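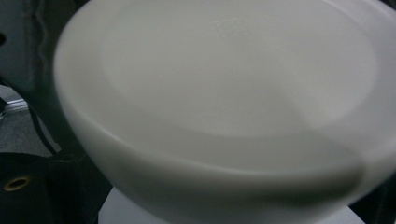 A white bowl, seen close up from the Stutance hand tool.

The Stutance kit comes in a padded box about the size of a carry-on suitcase. It holds a hand-held gripper with a camera on it, a charging dock, a set of spare finger pads and a card with a web address. There is no robot in the box. You pick things up with the gripper the way you would with kitchen tongs, the camera records, and the recordings are later used to train an arm to do the same job.

Gultier, the company behind it, sells the kit to small food businesses and care kitchens that want help with dishes and table setting but have no engineers on staff. The price is $1,509, with 42 hours of upload time included. After that you pay by the month.

Jintana Inthanon bought one in June for Kaewmanee, the catering kitchen she runs with Chalerm Sriwong. They wanted an arm to move bowls from the drying rack to the serving shelf, a job that ties up one person at the end of every shift.

"Setup was quick," she said. "The recording is the part that takes time. You do the same bowl over and over."

Her first batch was rejected. Gultier's software checks each clip and throws out any where the camera loses track of its position, and fast wrist turns are the usual cause. Sriwong slowed down and the second batch went through. He now does six short sessions a week, mostly before 7 a.m., when he has the counter to himself.

The tool is comfortable for a while. It weighs more than it looks, and most of the weight sits ahead of the hand. Sriwong switches hands halfway through a session. Apinya Thongdee, who works the late shift and is left-handed, found the trigger stiff from that side and asked for a softer spring. Gultier mailed one at no charge.

Pale dishes are harder than dark ones. Up close, a plain bowl can fill most of the view and leave the software little to follow. The manual suggests a patterned mat on the counter. Kaewmanee tried it, and fewer clips came back.

Zorance sells a similar kit for less. Its camera sits farther back and sees more of the room, but the handle is longer and hard to use inside a cabinet. Ľudovít Ondrejka, who repairs kitchen equipment and has used both, prefers the Stutance for tight shelves and the Zorance for open counters.

The arm costs extra and can be leased. Inthanon has hers on order, with delivery quoted at two months. Until then, the bowls still go up by hand.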